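Clollham Makers Forum > Home Builds > Grippers and End Effectors

Thread: Hata hand-held gripper, can slips at low force

tenon_and_torque
Build update. The jaws are printed, pivots are screwed, and I've moved from foam blocks to drink cans. Fingertips have the ridged blue pads, two per jaw. Servo is driven from a Beltau board, current limit set in firmware. At 423 mA a full can creeps down when I lift. At 727 mA it holds, but an empty one dents.

All testing is on the dining table. Can upright, jaws coming in from either side, pads on the wall of the can.
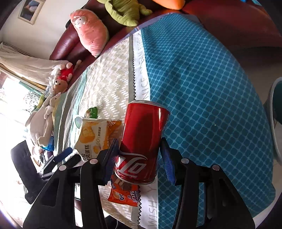
Questions for the thread

1. Is it worth going to a softer pad before I touch the current limit?
2. Has anyone run the Echeverri linkage with longer fingertips?

mr_backlash
Softer pad first. Narrow fingertips on a cylinder give you a line contact at best. A pad that deforms spreads the load and you can stay under the denting current.

ohmbrew8
Disagree. Soft pads shear. The can will still creep, only slower, and you'll blame the servo. Cut a shallow V into the fingertip and keep the ridged pads. I did this on mine in August and haven't changed it.

mr_backlash
A V works for one diameter. He's going to want to pick up other things.

ohmbrew8
A shallow V works for a range. Mine handles a marker and a jam jar.

tenon_and_torque
Other things, yes. Snack packets are next, and those lie flat, so a V is no use to me there.

pla_warp
Check the pivots before either. If the screws have any play the fingertips splay under load and the lower edge of the pad lifts off. Close the jaws on a strip of paper and pull it out. If it drags at the top and slides at the bottom, it's the linkage.

tenon_and_torque
Paper test done. Slides at the bottom on the left jaw, drags evenly on the right. Shimming the left pivot tonight.

ohmbrew8
Fine, shim first. Then cut the V.

Page 1 of 2

Search this forum
Advanced search

Related threads
Beltau board: current limit resets on power cycle
Echeverri linkage, printed or cut?
Ridged pads, which glue
Hata trigger spring too stiff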